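Handheld grippers - house rules for collecting, please pick these apart
Forum index > Data collection > Good practice
30 posts per page, oldest first

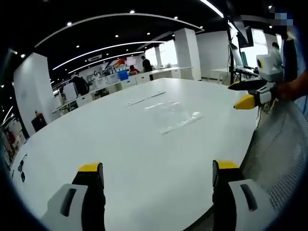

Post 1 - wristcam_wes
July 30, 2018

Ok so the Zedance group asked for a one page rule sheet for people recording with the handheld grippers. Two grippers per person or one each, doesn't matter, same sheet. Typed this up between sessions so go easy.

1. Table gets cleared before every take. Everything that isn't in the task goes away. Bags, strips of film, spare cables, all of it.
2. Check fingertips before the first take and after every break. Loose tip = stop.
3. Wipe the lens. Dry cloth only.
4. Start with both grippers open and over the table. Hold still for a count of 5. Then go.
5. No talking to the operator during a take.
6. Faces get blurred before anything leaves the building. No exceptions, includes people way in the back.
7. Bad takes get marked bad. You do not delete them.
8. Break every 40 takes.

What am I missing? Want to send it tonight.

Post 2 - torque_and_tea

Rule 1 is going to start a fight so I'll start it. Why clear everything? If every take has a spotless table you get a policy that falls apart the first time somebody leaves a charger lying there. We went through this on the Fleltum job. Beautiful clean set, 897 takes, and then the arm froze up over a pen.

Also clear plastic on a glossy white top is exactly the stuff you WANT in there. It's hard. That's the point.

Post 3 - wristcam_wes

Hard if it's in the task. If the task is "pick up the bag" then sure, bag is on the table. I'm talking about leftovers. Somebody opens a new part, leaves the wrapper, and now it's in 60 takes by accident and in none of the others. Label says nothing about it.

Post 4 - gantrygoat

+1 to Wes. Clutter on purpose is fine, clutter by accident isn't. Write it that way. "Anything on the table is either in the task or on the clutter list for that take." Done.

Post 5 - torque_and_tea

A clutter list per take? Who is filling that in. You'll get three good days and then everyone writes "same" in the box.

Post 6 - gantrygoat

So do it per batch. Swap the clutter every batch, one overhead snap at the start. Nobody has to write anything.

Post 7 - mm_per_click

Different topic. Rule 2 is too weak. "Check fingertips" means people look at them and say yep. Needs to be: pinch the tip, try to twist it, close the gripper fully, see that the tips meet flat. Left and right. And if you run different color tips on the same tool, log which is which!! We had a batch where someone put a replacement tip on the wrong side and we didn't catch it until the training folks asked why the width readings looked odd.

Post 8 - wristcam_wes

Good, stealing that. Mixed colors I'd like to ban but we'd run out of tips by lunch.

Post 9 - lowbatt

don't ban, just log. color doesnt matter to me as long as it stays the same within a batch

Post 10 - quietrack

Can we talk about rule 6, please. Blurring is fine but it comes after the fact. These things get used in open offices. Long room, people walking around at the back benches, monitors on, whatever. The rule should start earlier:

a) sign at both ends of the room when recording is on
b) point the table so the camera looks at a wall if you have a wall
c) screens off or locked if they could end up in view
d) THEN blur

And the second operator counts as a person too. Standing right by the table, closest to the lens of anybody. They get forgotten because they're "part of the setup".

Post 11 - torque_and_tea

Agree on a and c. B is dreaming. We get whatever table is free.

And careful with b for another reason - all your background is one wall, you've got the clean table problem again.

Post 12 - quietrack

I would rather have a boring wall than a coworker's screen in a data set that gets passed around to three partners. But ok, "where possible".

Post 13 - mm_per_click

Blur has to be checked by a human too. Auto blur misses profile faces and people far off by windows. Loureiro's sheet says 1 in 50 clips gets looked at start to finish. We do 151 clips a week by hand. It's dull but we find stuff.

Post 14 - lowbatt

151 is a weirdly exact number

Post 15 - mm_per_click

It was 150 and somebody's spreadsheet had a header row. Stuck ever since.

Post 16 - gantrygoat

Rule 4, the hold still thing. Is that a count of 5 out loud? People count at wildly different speeds. Put a beep in. Cluren's recorder has a start beep you can turn on, buried in settings somewhere, second tab I think.

Post 17 - wristcam_wes

Had no idea. Will look. Beep goes in the sheet if I find it.

Post 18 - quietrack

Where does the second operator stand during the hold? If you have two people and one gripper each, they need to both be at their start position before the beep. I see a lot of takes where one is already set and the other is still reaching in from the side.

Post 19 - wristcam_wes

Yeah. "Both tools in start position, then beep." Also chairs. Push them back from the table before you start, nobody wants to trip backwards over a chair holding two grippers.

Post 20 - torque_and_tea

Rule 8. 40 takes is too many if the tool is heavy and too few if it's a light one. Go by time. 25 minutes on, 10 off. Wrists do not care about your take count.

Post 21 - lowbatt

disagree, counts are easier to police. nobody looks at a clock, everybody looks at the counter

Post 22 - torque_and_tea

Then whichever comes first. And anyone can stop any time without giving a reason. That line has to be in there in plain words or the new people push through it. I had tape on my wrist for two weeks over this, not a joke.

Post 23 - gantrygoat

Seconding that last bit.

Post 24 - mm_per_click

Rule 7 is the best one on the list btw. Bad takes are useful. Just need reasons, a short fixed list. Dropped / wrong object / bumped camera / person stepped in / other. If "other" gets over a tenth of the total your list is wrong.

Post 25 - wristcam_wes

Ok, version 2. Shout if I mangled something.

1. Anything on the table is in the task or is planned clutter. Swap clutter every batch. One overhead snap at batch start.
2. Fingertips: pinch, twist, close fully, check they meet flat. Both sides. Log tip colors, no changes inside a batch.
3. Wipe the lens, dry cloth.
4. Chairs back. Both tools in start position, beep, hold for 5, go.
5. No talking to the operator during a take.
6. Signs up at both ends. Screens off or locked. Face a wall where possible. Blur everyone, second operator included. Human check on a share of clips before anythign goes out.
7. Mark bad takes with a reason from the list. Never delete.
8. Break at 40 takes or 25 minutes, whichever is first. Anyone can stop at any time, no reason needed.

First 1000 takes go out under this, then we look at it again.

Post 26 - torque_and_tea

Still think 1 will rot into "same clutter forever" but I can live with it. Put a name on who swaps it.

Post 27 - quietrack

What share of clips in 6? "A share" is zero by week three.

Post 28 - wristcam_wes

Fair. 1 in 50 to start, same as the Loureiro one. Editing now.

Post 29 - lowbatt

does rule 5 cover the second operator talking to the first one? becuase we do that constantly, "your side, my side" etc. can't really do handovers without it

Post 30 - wristcam_wes

Ugh. Good point. Operators can talk to each other, everyone else stays quiet. Changing it to that unless someone records audio. Does anybody here keep the audio?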